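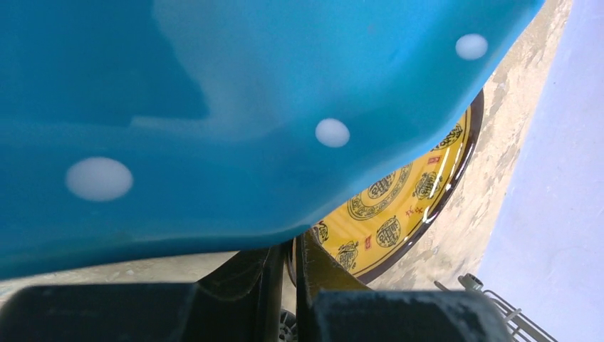

A blue object over a yellow plate, from the wrist camera.

2026-04-17
By Sofia Konstantinidis

Momodel, the planner from Drurka, treats a plate's rim as one closed curve. Hide part of it and the software has to guess the rest. The team trained on 700 plates, then wrote a separate check for glare. Planning now takes 58 milliseconds.

Comments

Detness: Does the glare check run before the rim fit or after?

Sepúlveda: Printed patterns still fool ours. More dark ink, more false edges.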